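**Wanted: people who can live with gray (paint and mural helpers, Clinville)**

Hi! I'm Bradley Inskip, and I paint large, quiet pictures out of an old feed store on the Castillo side of Clinville. I'm looking for a few people to help me with a wall piece called Jondlow, starting in March. You don't need an art degree. You do need decent eyes, a bit of patience and clothes you don't mind wrecking.

The piece is a long run of panels for the lobby at Stitau, and every one of them is gray. I know how that sounds. But there's gray with blue in it, gray with green in it, gray that leans brown as soon as you put it next to something cleaner, and I've spent most of the winter mixing them on my kitchen counter and muttering. My sister thinks I should get out more – she's right, and this is me getting out!

The whole look I'm after is soft blocks and upright bands that sit so close in tone you have to stand there a while before they come apart. A pale bit on the left, something darker and heavier under it, a cooler patch low down in the middle. No hard lines anywhere. If you've ever stared out of a foggy window and been perfectly happy, you'll get along fine with it.
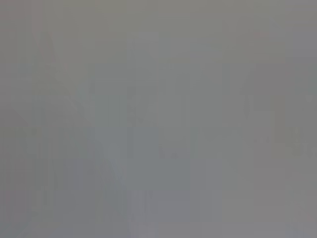 *Bluish grays, with the warmer, slightly olive band along the top.*

So what would you be doing? Mostly mixing, labeling jars, rolling base coats and then going over the joins with a wide dry brush until they disappear. Some days you'll be up on a low platform, some days you'll be on the floor with a bucket. There's also a fair amount of standing across the room with me and arguing over whether a strip has gone too purple. I like it when people argue, so please don't be shy.

I pay $300 for each two-day session, and lunch is on me (soup, usually, and good bread). If you stay through the whole run there's another $615 at the end. I can cover bus fare from anywhere in town, too. Sessions start at nine and we stop at four, when the daylight gets too yellow to trust.

It'd help if you:

- can tell two close grays apart, or want to learn
- are okay on your feet for a few hours
- are 18 or over
- can make at least three sessions in March

Past painting work is nice – house painting counts, so does scenery for school plays, so does that one bathroom you redid five times.

To put your name in, drop a note through the door at 3830 Castillo Road or leave it with the front desk at Stitau. Tell me a little about yourself, which weeks you can do, and a color you can't stand. No résumé needed. I'll have everybody over for an afternoon of mixing before we settle anything, and that afternoon is paid as well.

Bradley

Posted 2025-02-04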